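Tips for showing a kitchen job to a robot arm, by hand or by remote control

I keep this page for people who have a small arm on a table and want to teach it something simple, like moving a cup or filling a plate. Most of it I learned slowly, with the Nitason lessons beside me, and some of it I had to learn again.

**Set the table before you touch the controls**

Put out the same things you would use at home, but in play size if you can. A toy strawberry forgives a hard squeeze and a real one does not. Leave a free path between the thing you want to pick and the place where it should go. For the first lessons I like one wide open part of the table where the arm can turn around without meeting anything.

Tall and heavy things, like a toaster oven, go at the side and stay there. If you shift the oven between two lessons, you are in fact teaching a new kitchen.

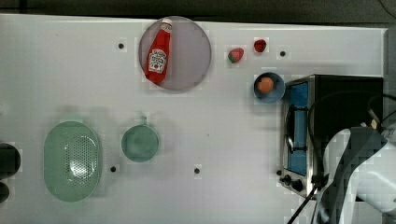

Peter Brabec wrote to me that he would not begin with remote control at all. He takes the arm by the wrist and leads it through the whole job, slowly, and only when his own hand knows the way does he sit down at the controls. He says that with the controls he always came in too steep over a bowl, and leading by hand cured him of it.

I have tried his way and I recommend it for pouring and for opening doors. For plain picking I still prefer the remote, as my own arm then stays out of the camera's view.

**Small habits that help**

- Start every lesson from the same resting position of the arm.
- Stop above the object, look, then go down.
- Close the fingers fully before you lift. A half grip is learned as easily as a good one.
- If you make a mistake, finish the movement calmly and mark the lesson as bad. Do not correct in a hurry.
- Rest after 10 lessons. The hand becomes careless before you feel it.
- Check that the cables have enough slack to follow the wrist in every direction.
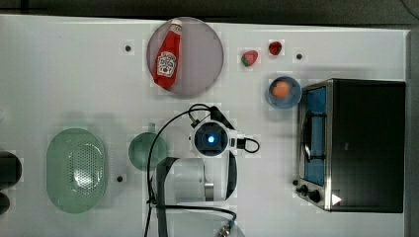
Weltby, December

I moved the whole work to the mornings. In the afternoon the low sun comes through our window and lies over the table, and lessons from 9 o'clock and from 3 o'clock did not match well. A plain curtain would also do. My colleague in Stallinach uses baking paper on the glass and is satisfied.

I also went through my old lessons this month. There were 340 of them, and I threw away every one where I had hesitated over the object for a long time. The arm had learned to hesitate too – it waited over the cup like a polite guest.

**Colours and look-alikes**

When two things have nearly the same colour, do not put them side by side in the first days. Begin with them far apart, and bring them closer when the picking goes well. With red things on the table, decide which one is the target and say it in the name of the lesson, for example "strawberry to bowl" and not "red to bowl".
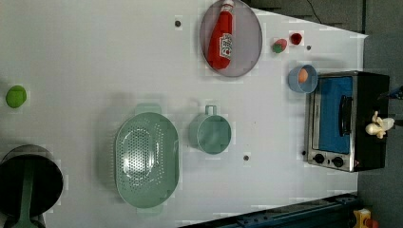
The same goes for the place where you let go. "On the plate" is too loose if the plate already carries something, so choose the free side and always use it. Later you can change sides, but write it down.

I also change the small items a little from one day to the next. If the egg and the fruit always lie in exactly the same spot, the arm learns the spot and forgets the egg. Move them by the width of a finger or two, turn them, and leave the big things where they are.

**Cups**

Cups gave me more trouble than anything else. A standing cup can be taken by the rim, one finger inside and one outside, and this I could teach in a morning. A fallen one is another lesson and deserves its own name.

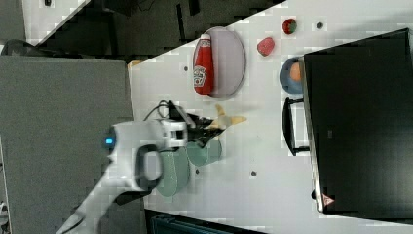 Approach is what matters most with a fallen cup, much more than the force of the grip. Look first which way the opening points. If it faces the fingers, as with the sage-green cup on its side, I go in low and level and take the wall of the cup, then lift a little before turning it upright. If the opening points away, I come from above. Watch also what lies just past the fingers: a banana flat on the table is easy to push along without noticing, and then the lesson teaches pushing.

**Keeping the lessons**

Save after each lesson and not at the end of the day. I use a plain notebook next to the computer, with the name of the job, the time and one word about how it went. My friends at Brennan have 2,000 lessons in one folder with only numbers for names, and finding the bad ones took them longer than recording new ones.

Wipe the table and the finger pads with a damp cloth before you start, and let them dry. For the camera glass, use a soft dry cloth only.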